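Saturday, 9.40 am, back room

Third go at the trailer audio for the Nolura reunion special. Writing this up while the render runs so that Marcela and Radomír can see where it's at before they ring the distributor.

Still not convinced by the brief. Urirmont wants a ninety-second teaser that "feels like a leak", meaning grubby sound, a bit of room noise, someone laughing off mic. I said at the meeting that viewers who follow this cast closely can pick a planted leak in a couple of seconds, and they'll say so in the comments. Was told the fan accounts are excited. Lærke went through the fan accounts. Plenty of them reposted the same line with the same spelling mistake in it, which doesn't look like excitement to me.

What I did this morning:

Pulled the dialogue stems from the dinner episode. Danica's labels are fine up to reel 3, then they go to pieces. The stem called "kitchen argument clean" has music all through it. Asked her, and she reckons it arrived like that from Kadlec. Could be. I'd like to hear it from Kadlec.

Rolled the top off everything with the usual filter, then put a phone-speaker impulse over it. Sounds like a phone in a biscuit tin. Tried it again with half the wet signal and it was better, though the host's voice went honky every time he said "honestly", and he says it a lot.

Room noise: used 22 seconds of the green room recording, looped. You can hear the loop point if you know it's there (a chair, then a cough). Needs a longer bed. Anežka has one from the November shoot but the air conditioning was on, so it may be no good to us.

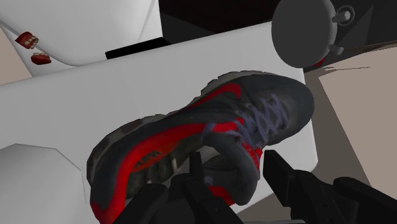 Vol. 4, p. 50

Played version C to Anežka and Lærke without telling them what it was. Lærke thought it was a bad upload. Anežka picked it as ours straight off because of the limiter, and said the laugh was the same laugh we used on the Pama wedding special. She's right, I checked. Swapped it for one of Radomír's, which is worse as a laugh but at least it hasn't been on telly.

Now the bit that bothers me. The edit puts the question about the divorce right up against the shot of her leaving the table. In the full episode she gets up well after that, when the food's being cleared, and she's smiling. Put them together and she's stormed off. Marcela says every reality teaser does this and the audience knows how to read it. Maybe, but her publicist will have seen every one of those teasers too, and the colour grade won't hide the fact that her glass is full in one shot and empty in the next. I've left the audio across that join flat, no sting and no swell. If they want a sting they can send me a note asking for one.

Also the number. The press sheet claims 464 thousand people have "already seen" the first clip. I asked where that came from and got a screenshot of autoplay counts. It scrolls past with the sound off. I wouldn't put my name to a sentence with "seen" in it, and I've told Marcela that. She's keeping it for now and asking Urirmont to confirm, which I expect means it stays.

11.15 am. Render finished. Levels all right on the small speakers. On the telly in the kitchen the dialogue gets lost under the bed whenever the host leans back, so I've brought the bed down 3 dB and ducked it a touch under him. It's less of a leak now and more of a normal trailer with a cold. I can live with that.

Things I don't believe yet:

That the cast have all signed off. Danica has two emails and a thumbs up from an assistant. There are more than two people in the cast.

That the theme is cleared for online. The cue sheet says broadcast only. Radomír thinks there's a rider somewhere. Until I've read the rider I'm cutting with the temp track.

That anyone needs the vertical version by Monday. It was Monday last time too, and then it sat there for a fortnight.

To do:

Ask Kadlec for reel 3 stems again, in writing this time, and get the sample rate confirmed.

Longer room bed. Try Anežka's, notch out the air con, don't spend all afternoon on it.

Make a version D with the two shots in their real order and the original sound, same length. Show it beside C and don't say which is which. My bet is the room picks D, but I've been wrong about this crowd before (see the entry on the Pama teaser, where everyone loved the slide whistle).

Radomír, if you read this before I'm back, please don't send C to anybody. It's in the review folder because the other drive is full.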